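Back-of-the-book index
By Dagný Hedegaard, February
Last updated: February
5 min read

A back-of-the-book index is the alphabetical list at the end of a nonfiction book that tells you which pages to turn to. I write them for a living, so forgive me if I get carried away! People mix it up with the table of contents all the time. The contents page follows the order of the book, front to back, and the index follows the order of whatever the reader might be looking for.

An index is made of entries. Each entry has a heading (the word or name you look up), usually some subheadings under it, and then the page numbers, which we call locators. A heading with a long string of bare locators after it is a pain to use, and most of us start breaking it into subheadings once it gets past 5 or so.

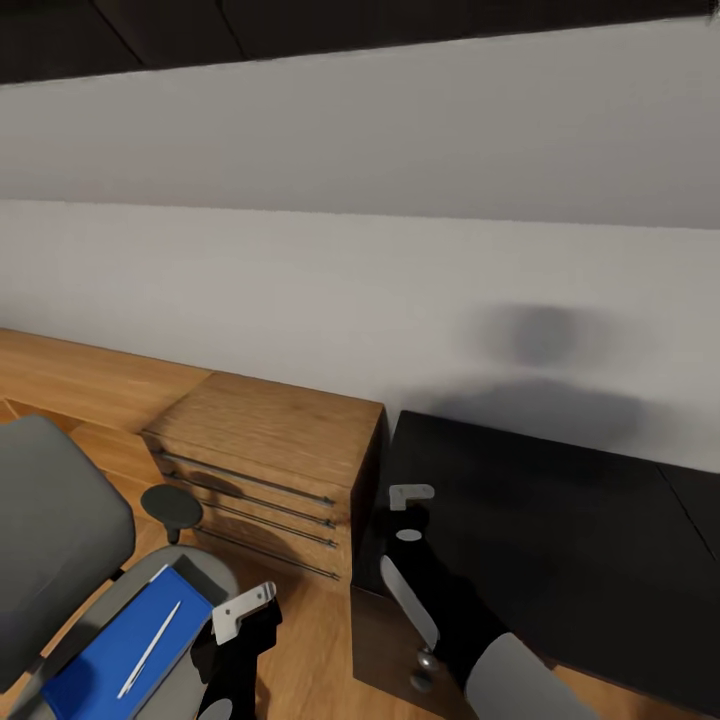

How an index gets written

The indexer comes in very late. The pages have to be laid out first, or the numbers mean nothing, and by then the printer's slot is booked and everybody is in a rush. I read the whole book once without typing much. Then I go back to page one and start marking, and this is the slow part, as I'm trying to guess what a stranger might want to find a year from now.

Say a paragraph on page 95 talks about rain gutters and never uses the word "drainage." A good index still sends you there from "drainage." A word search can't do that, and it's the thing I always bring up at parties when someone asks why computers haven't taken over my job (I don't get invited to many parties).

For years I worked on paper slips in a shoebox. These days I use Posex, which sorts the entries as I type and warns me if a cross-reference points at nothing. It has its moods. It once put every "St." heading in a place I still can't explain.
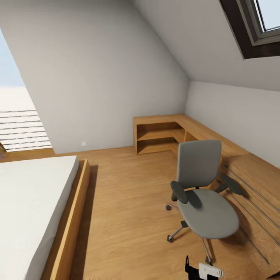
Skurnside Indexing Circle, Reference Pages

Sorting: the two camps

You'd think alphabetical order was settled. It isn't! There are two main ways to do it. Word-by-word sorting treats the space as a stop, so "New York" comes before "Newark." Letter-by-letter sorting ignores the space and runs the letters together, so "Newark" comes first. Both are perfectly fine as long as you stick to one the whole way through.

I'm a word-by-word person. Tae-yang Yeon, who edits our newsletter, is firmly letter-by-letter, and we have agreed to sit at different ends of the table.

Names bring their own headaches. "Mc" and "Mac" used to be filed together in a lot of older indexes, and plenty of people now file them exactly as spelled. Numbers can go before the letter A or be sorted as if spelled out. Icelandic names like my own first one go under the given name when there's a patronymic, and I've had to explain that to more than one puzzled copy editor.
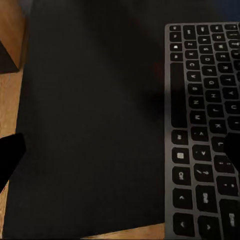

Cross-references come in two kinds, and beginners tend to muddle them. A "see" reference sends you away from a heading with no locators of its own, as in "autos, see cars." A "see also" reference sits on a heading that does have locators and offers you something related. I have both set up as shortcuts on the Alt key, and with one on either side of the space bar it doesn't matter which hand is free, so I can drop a reference in and keep my eyes on the page. The big sin is the circular one, where "cars" says see "autos" and "autos" says see "cars." I found a beauty of that sort in an old Kulteck repair manual and laughed out loud on the bus.

Length and layout

Publishers usually hand you a limit. My last job was a garden history of 170 pages, and Sutter, the press that hired me, gave me room for almost 108 lines. That's tight. I cut the passing mentions first, then folded some subheadings together, and I still mourn the entry on wheelbarrows.

Layout comes in two styles as well. In an indented index every subheading gets its own line, so it's easy to scan but eats up paper. 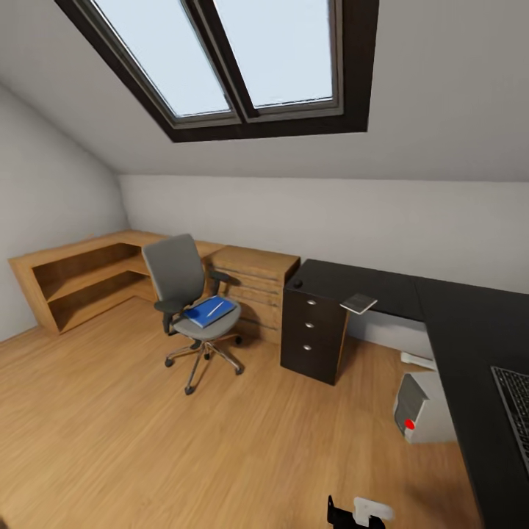 The run-in style strings the subheadings together in one paragraph with semicolons between them. It saves a lot of space, and history publishers seem fond of it, but your eye has to work harder. If there are sub-subheadings, I'd go indented every time.

One more thing on locators. Some indexers put page numbers in bold for the main discussion and italics for illustrations, and I like that a lot, so long as there's a note at the top saying what the type styles mean. Footnotes usually get an "n" after the page number.

See also: concordance; glossary; table of contents; thumb index.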